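Town > Council and meetings > Questions people ask me

Going to a council meeting: your questions answered

I'm Amanuel Yimer and I've been sitting in the public seats at Uvlow Town Council for longer than I care to admit. I started writing up the meetings for friends on my street, then for their friends, and now I get stopped outside the chemist by people wanting to know what a standing order is. So I've put the usual questions on one page. I'm a resident, I don't work for the council, and if the clerk tells you something different then believe the clerk!

Can I just turn up?

Yes. Full council and planning meetings are both open to anyone, and you don't have to book or give your name at the door (there's a sheet for people who want to speak, but ignore it if you don't). Meetings start at 7pm in the upstairs room at Nigatu House. Go in by the side entrance, the front one is locked after five. There's a lift, and it's slow.

Do I have to live in Uvlow?

Not to watch. To speak you need to live, work or run a business in the parish, although I've seen the mayor wave through a man from Bollura who wanted to talk about the bus shelter on the boundary. He was very good, too.

How do I ask a question?

There are 15 minutes set aside near the start for public questions. You can either email yours to the clerk by noon on the working day before, or put your name on the sheet when you arrive. I'd go for email if you want a proper answer. If you ask cold on the night, you'll most likely be told a written reply will follow, and then it's a matter of how long you're prepared to wait. Mine about the drain on Pound Lane took from spring to August.

You get 2 minutes each. The mayor does time it. Write it out beforehand and read it aloud at home once, it'll be longer than you think.

Can I ask a second question after they've answered?

One follow-up, and it has to be on the same subject. People get caught out by this. If you ask about parking charges and then follow up with something about the toilets, you'll be stopped.

Why do they sometimes ask everybody to leave?

This is the one I get most. Some items are taken in private, usually a contract, a staffing matter or legal advice. The councillors have to vote to do it, out loud, and the reason has to be on the agenda. So you'll hear a rather long sentence read out about excluding the press and public, hands go up, and off you trot to the landing. Private items tend to be at the end, so most of us just go home.

I do get cross about it now and then. When the Jutex contract for the market square cleaning was discussed, we were outside for most of the evening and the minutes came to four lines. You're entitled to ask what was decided, even if you can't hear how they got there. I asked, and I was told the contract had been renewed and for how long, so it's worth doing.
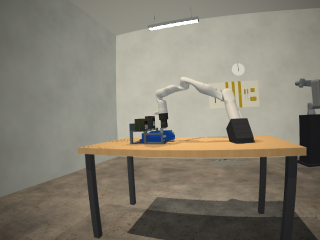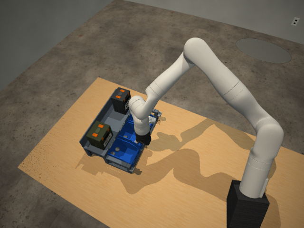
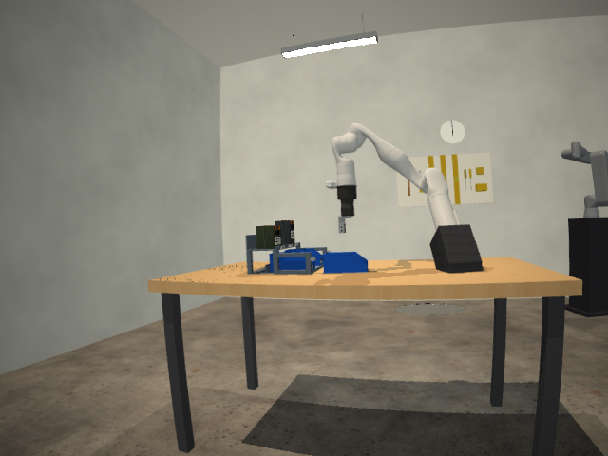
What's a standing order?

A house rule, basically. It's nothing to do with the bank. The standing orders say who can speak, for how long, how many councillors must be present and so on. They're in a fat document on the council website, under Policies. "Suspending standing orders" means they've agreed to set one of the rules aside for a while, normally so a member of the public can join in a discussion or so the meeting can run late.

How many councillors have to be there?

For planning it's 5. If fewer turn up the meeting can't go ahead, and it's rebooked. I've known it happen once, in thick snow, when I'd walked all the way there in wellies.

Can I film it or take notes?

You can do both. Tell the clerk if you're filming, as a courtesy, and don't point your phone at other people in the public seats if they've asked you not to. You can't give a running commentary out loud, but you can type away as much as you like. Bring a charger, though don't count on a socket.

What's the precept?

It's the bit of your council tax that comes to the town council. The rest goes elsewhere and the people in this room have no say over it, so please don't shout at them about the ring road. The precept is set once a year in the winter, and that's the meeting to come to if you only ever come to one. I can't believe how few people do! It's where they decide what gets money and what doesn't, and you can watch them argue over the hanging baskets.

Who decides on small grants?

Any local group can apply for up to £2,000. The forms go to full council, and applicants are invited to say a few words. Send your accounts in with the form, even if they're only one page. The grants get held over to the next meeting more often for missing accounts than for anything else, and then the group misses its own event.

Can I object to a planning application at the meeting?

You can, but do send your comments to the district as well. The town council is only asked for its opinion, and the district makes the decision. I've met so many people who spoke beautifully upstairs at Nigatu House and thought they'd done their bit, and hadn't sent a word to the people who were deciding. Quote the application number, stick to things like light, traffic, drainage and overlooking, and leave out what you think of the applicant.

How do I find out who my councillor is?

There's a map by the library door and a list on the website. I'm in East ward, so mine is Oldřich Ondrejka, and he answers emails faster than anyone I've ever written to. I disagree with him on the one-way system and we've had it out several times over the fence at the allotments. Ward surgeries are on the noticeboard, and you don't need an appointment.

Where are the minutes?

Draft minutes go up on the website after each meeting and are agreed at the next one. They record decisions, they don't record what was said, so if you want the flavour of it you'll have to come along (or read my write-ups, which have plenty of flavour and the odd spelling mistake). If you think the minutes have got something wrong, tell a councillor before the next meeting. Members of the public can't correct them from the floor.

Is it boring?

Some of it, yes. Bring a cushion, the chairs are dreadful. But I've also seen a vote on the skate park go to the mayor's casting vote with teenagers lined up along the back wall, and I wouldn't have missed that.

I've got a question that isn't on here

Send it to me and I'll add it when I next update the page. If it's about a missed bin, that's the district again, sorry.

Recent write-ups
Pound Lane drain: the reply at last
Planning: the old dairy site comes back
One-way system, round three
What the grants went on this year
Market square cleaning and the closed door

Contact Amanuel | © Uvlow Meeting Notes | Back to top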